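Journals > Packaging Practice > Small Goods > Full text

12 shares — 3 comments

3.2 Packing of the eyeglasses

The second group of goods in our study was eyeglasses sent by mail. We chose them for a simple reason: among the returns which the shop Lernance opened to us, eyeglasses were the article with the most complaints about the state of the parcel, although the glasses themselves were seldom broken. The customers wrote mostly about bent temples and about packages which had moved to one end of the box.

In total 259 parcels were prepared at the Dreltitz site. All of them used a plain cardboard box with four top flaps and a lining of bubble wrap. The lining was put in before the goods and was pressed by hand into the corners. We did not ask the packers to make it smooth. In an earlier trial (Barbier and Lindsay, unpublished) a smooth lining took much more time, and the packages slid on it more easily.

Each pair of glasses was first closed in its own thin package and then laid flat on the lining. The packers were free to choose the direction, but two packages in one box had to lie side by side and could not be stacked. This rule was not always followed. In 17 parcels one package was found on top of the other at the opening, and we kept these parcels in the analysis, as we could not know if the fault came from the packer or from the transport.

The flaps need a special word. A flap which is folded fully outward leaves the opening free, but it also takes a large part of the table, and the packer must reach over it. A flap which stands half up is in the way of the hand. Angus Lindsay proposed to fold all flaps outward before the lining is put in, and from April this was the rule at the site. We also noted the wear of the cardboard — small tears at the corners and at the fold lines — because a worn flap does not close flat and the tape holds it badly. Boxes with a tear longer than 20 mm were taken out.

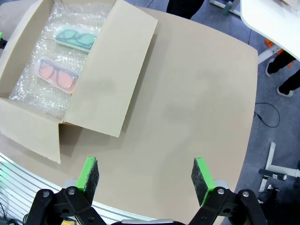
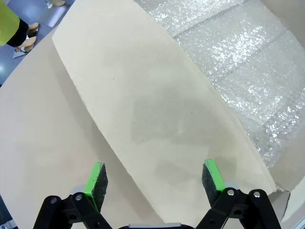

Figure 4. Cardboard and bubble wrap at the packing place. First picture: two eyeglass packages on the lining, with flaps of the box opened outward. Second picture: cardboard with a torn and frayed corner, and the bubble wrap beyond it.

3.3 Closing and marking

After the packing, the four flaps were closed in fixed order, the short ones first. One strip of tape was put along the middle line and pressed with the flat hand. The label was placed beside the tape and never over it, so that the parcel could be opened without loss of the number. Agathe Barbier checked the labels against the list at the end of each shift.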